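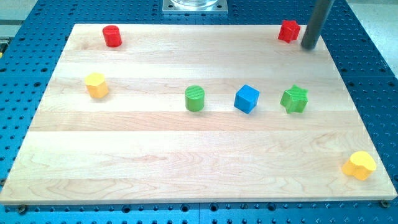
My father made the board the winter the mill at Birkcombe closed. He glued it up from maple offcuts and planed it flat on the verandah, and when it was finished he gave it to my sister and me and told us to keep it out of the rain.

The blocks came later, in a flour bag, from the church sale at Diddale. There were cylinders and a cube and a green star, and one yellow piece with six sides that we both wanted. We made a town of them. The red cylinder was the water tower and always stood at the far edge. The cube was the post office. The star was ours, the house, and it had to go on the right because that was where the sun came up.

We played it for years, longer than we told anyone at school. When one of us was angry with the other she would move the post office.

My sister took a job in the city at 19 and I stayed on. Dad died in September, and she drove 297 kilometres to help me clear the shed. We got through the tins of screws and the paint, and filled the trailer twice. Late in the afternoon she pulled the board out from behind the mower and wiped it down with her sleeve. The flour bag was hanging on its nail.

She set the blocks out without asking me anything. The water tower went up, then the yellow one in front of it, then the others. She left the star until near the end and held it for a bit.

"You have it," she said. "You're the one who lives here."

I put it on the right. Then I went in and put the kettle on, and when I came back she had moved the post office.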